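Lecture 7: Pose Estimation and Contact Planning from the Wrist View

Course notes, Nektarios Stergiou
Revised 10/4/24

Reading before lab: the Pisero message reference, sections on frames and time stamps. Bring your calibration file from Lecture 6. If your hand-eye error was over the limit, redo it first, or nothing in this lecture will work for you.

1. Where we are

Last time we had a camera on the wrist and a known transform from camera to tool. Now we want the arm to find a part and touch a chosen spot on it. The software has four stages, and each one is a separate node in Drustix:

- detect: find the part in the image
- fit: solve for the part pose in the camera frame
- plan: choose an approach and a joint path
- servo: run the last stretch under feedback

Keep them separate. Every year some groups merge fit and servo to save a message hop, and then they can't tell which one is wrong when the fingertip drifts.

2. What the fit needs

The fit node compares image edges with the CAD model of the part. A flat plate with nothing on it is a poor target. Its outline fixes some of the pose, but tilt and distance trade off against each other when the outline is partly out of view. Raised features help a lot. They give short edges at a second depth, and those edges shift against the base plate as the camera moves.

Features should also differ from each other. If all of them are the same cube, the solver can settle on the wrong match and report a low error while doing it. The lab plate has a hollow square socket, a solid cube, a block set at an angle, a small block, a slotted tab and a row of ribs along one border. No two of those look the same to the matcher at normal range.

The ribs are the weak point. One rib looks like the next, so a fit that leans on them can slip sideways by one rib spacing. Set rib_weight low in the fit config and let the socket and the cube carry the result.

3. Light

The exposure controller averages over the whole image by default. With bright panels behind the part, it shortens the exposure and the underside of the plate goes flat gray. Edges on the raised features get weak, and the gripper turns nearly black. Set the metering region to the predicted part outline instead. The fit node publishes that outline after its first solve, so you need one rough solve before the exposure settles. In the test log, the fit kept 43 edge points with default metering and 272 with the region set.

Straight lines in the background are the other problem. Slats and extrusion beams make long clean edges, often stronger than anything on the part. Mask everything outside the predicted outline, with a margin of 18 pixels. Mask the gripper too. The mask comes from the joint angles and the gripper model, and it must use the joint state at the image time stamp, not the latest one. 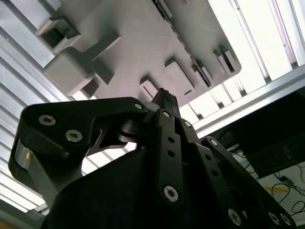
4. Planning the approach

The planner takes a contact point and a surface normal, both in the part frame. It places a standoff pose back along the normal, plans to it in joint space, then plans a straight segment from standoff to contact.

Two checks before the straight segment is accepted:

(a) Every finger link stays clear of the raised features, not only the fingertip. On a tilted plate the side fingers can reach a tall block before the center finger reaches its target.

(b) The part pose is fresh. If the last good fit is older than max_age, the planner should refuse and return to standoff.

Check (b) matters more as you get close. The gripper covers more of the part, the edge count drops, and the fit may stop updating with no error raised. Read the status field every cycle -- the pose topic keeps sending the old value.

5. Servo stage

The Tarkbridge controller accepts velocity commands in the tool frame. Use a low gain and clamp the speed. Start with the Pappas gain file in the lab folder and change one value at a time.

Stop the motion on any of these:
- contact force over threshold
- fit status not OK for more than 7 cycles
- tool past the planned contact depth

Log all three signals even when they don't fire. You will need the plots for the July report.

6. Exercises

6.1 Run detect and fit on the recorded log with rib_weight at its default, then at the low setting. Plot the pose along the ribbed border for both.

6.2 Turn off the gripper mask and repeat. Say which pose component changes most and why.

6.3 Write check (a) as a function that takes joint angles and a part pose and returns the smallest clearance. Test it on the small block and on the slotted tab.

Hand in code and plots together, one folder per group.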